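I put off sorting the drawers in our hall cabinet for most of the winter, and then did the whole thing in one wet afternoon with a radio on. So these tips are fresh, and a few of them I learned by doing the wrong thing first.

**Empty one drawer at a time.** I know every magazine says to tip the whole lot out on the floor so you can "see what you own." I tried that at our old place on Ostwood and we were stepping over batteries and birthday candles until July. One drawer, one old towel spread on the floor, finish it, put it back. Then make coffee.

**Vacuum before you wipe.** Crumbs and pencil shavings turn to paste the second a damp cloth touches them. I use the skinny nozzle with a piece of old pantyhose rubber-banded over the end, so the thumbtacks and earring backs stay out of the bag (I got a button back this way that I'd been missing for ages!). After that, a cloth with warm water and a drop of dish soap, wrung out hard. Leave the drawer open until it's bone dry.

**Fix the sticking while it's empty.** If you have wooden runners, rub a plain white candle stub along them, three or four passes, and slide the drawer in and out until it stops complaining. Bar soap works too but it picks up dust faster. Metal runners want a wipe with a dry rag and a tiny bit of silicone spray — spray the rag, never the drawer, or you'll have slippery floors and a cross family.

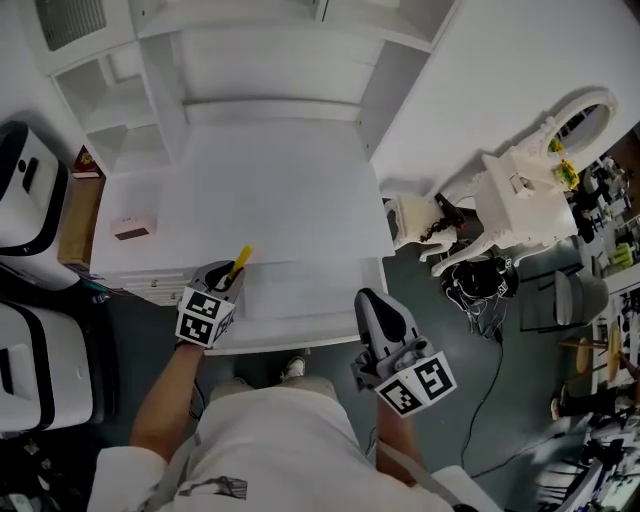 **Line it with something you can throw away.** I've gone through the fancy scented paper and the rubbery mesh stuff, and the mesh left a waffle pattern in the paint that I still can't get off. Leftover wallpaper is my favorite now. I had most of a roll of Cekura in a pale green, and it did 4 drawers with a strip to spare. Cut it a hair small so it doesn't curl up the sides, and hold it with two dots of double-sided tape at the front. No glue!

**Don't buy organizers first.** Sort first, then live with cereal boxes cut down to size for a couple of weeks. You'll find out fast that the section you made for pens wants to be twice as long. When I finally bought real trays I got the plain Jivosen ones, and they're fine, though the corners are rounded and you lose a little room.

**Long things go at the side.** Rulers, skewers, paintbrushes, that sort of thing. Anything laid crossways at the front will work its way up and jam against the frame, and then you're in there with a butter knife trying to push it flat. If you've got one jammed right now, close the drawer as far as it will go, open it slowly, and slide a thin ruler in over the top to press down whatever's sticking up.

**Keep one messy drawer.** Ours has takeout menus from Rosales, a dead flashlight and a key that fits nothing. I empty it twice a year and otherwise leave it alone.

Oh, and for a musty smell, put a saucer of baking soda in the closed drawer overnight. If it still smells in the morning, give it a second night before you start sanding anything.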